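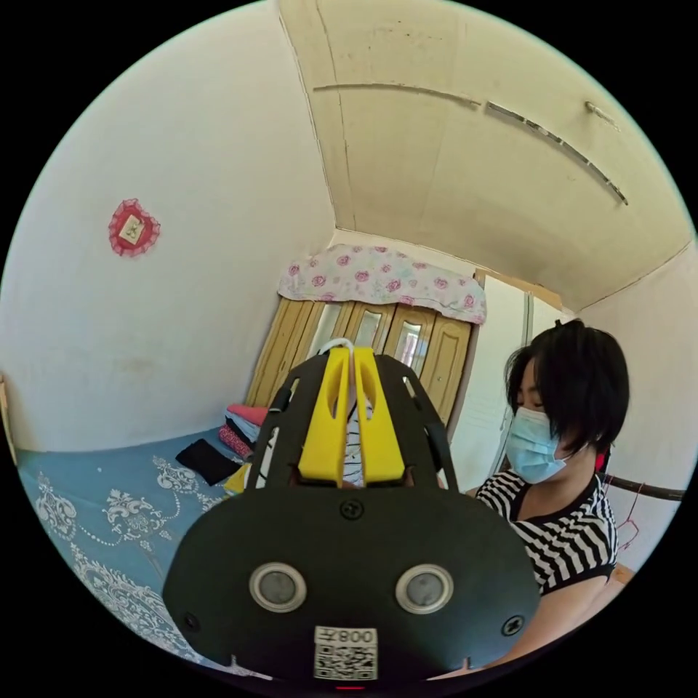
1. Background of the Project

Our project was about teaching a robot to fold clothes and put them in piles. For this we did not use the robot itself in the first months. We used two hand-held grippers, one for each hand, and people folded clothes with them in ordinary bedrooms. The movements were saved, and later a model was trained from them. Dagim Lencho was responsible for the recording and I was responsible for the checking of the data. Our supervisor was Yvonne Rowbotham.

The plan was to collect 500 recordings of folding in March. This report is mainly about the fault which we found after the collection had already started, because it cost us the most time and I think other groups can learn from it.

2. How We Noticed the Fault

The first sign was small. In the training program, which we call Tritdale, the loss went down normally, but the simulated hands did not close at the same moment. When a person holds a shirt by two corners, both hands should grip it before it is lifted. In our simulation the right hand closed too late, and the shirt was pulled away to the left side.

At first we believed that the model was wrong. We changed the settings of Tritdale several times and spent many evenings on this. Dagim then suggested to look at the raw files and not at the model. We opened one recording and compared the finger opening of the left and the right gripper. The two curves had the same shape but they were shifted. At the beginning of the recording the shift was almost zero, and at the end it was large enough to see without any calculation.

3. The Work During Recording

The operator works at a bed with the clothes laid out on it. Folded pieces and mixed pieces are both used, so that the model will see different shapes and colors. The yellow fingers must be able to take a single layer of cloth, and this is harder with thick knitted clothes than with a shirt. 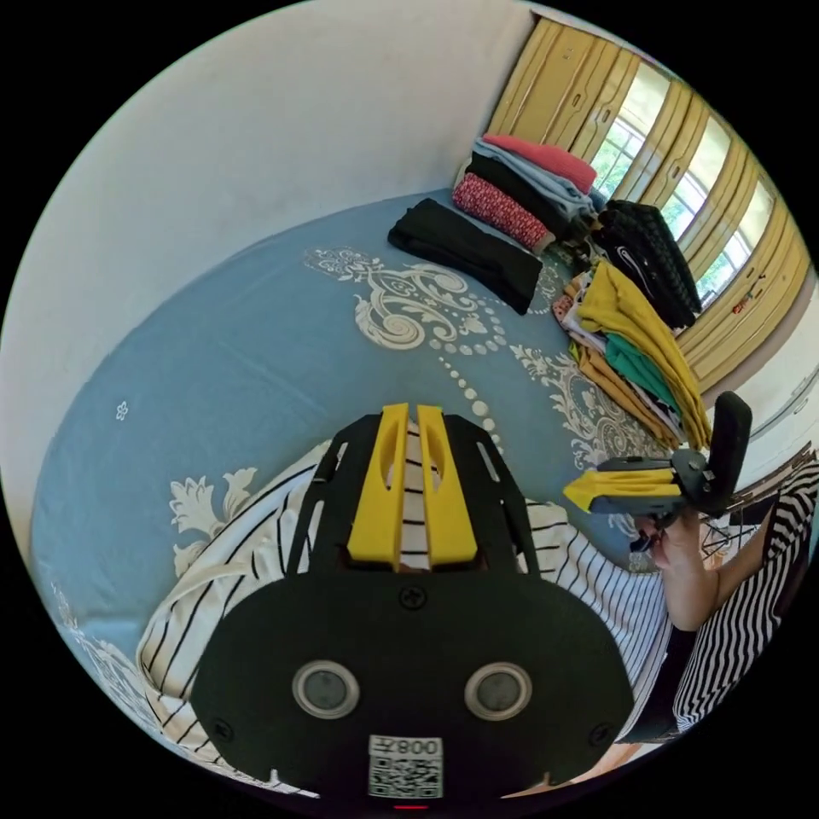
Photo: Okmont student project, recording group

Each gripper has its own clock. Before a recording the two clocks are set to the same time by the base program. We had assumed that they would stay equal for the whole session. This assumption was written nowhere, and we did not test it.

4. Cause

We made a simple test. Both grippers were put together on a table and we opened and closed them by hand at the same moment, once at the start and then again after a long pause. The difference grew with the time. When we restarted the base program, it went back to almost zero.

So the cause was in the clock setting. It was done only once, when the base program was started, and not before every recording as the manual of our laboratory says. A line in the start script had been moved by me when I cleaned the code. I did not understand at that time what this line was doing. In short sessions the error could not be noticed, but some operators worked the whole afternoon without a restart.

5. What Was Lost

We checked all files with a small script. Of the 500 recordings, 112 had a shift which was too large for training. The rest could be kept. For part of the bad files we tried to correct the time afterwards, but the result was not reliable when the operator was moving fast, and Yvonne Rowbotham advised us to leave them out.

6. Changes

The clocks are now set before each recording, and the start script stops with a message if this fails. The operator also closes both grippers 2 times at the beginning and at the end of every recording. With these movements the shift can be measured later from the file alone. Changes in the start script must be read by a second person.

7. Open Points

We still do not know why the right gripper was always the late one. Dagim thinks that its clock is slower when the battery is low, but we have not measured this. The test is planned with the next group of students, and the script for checking is in the project folder under the name "shift_check".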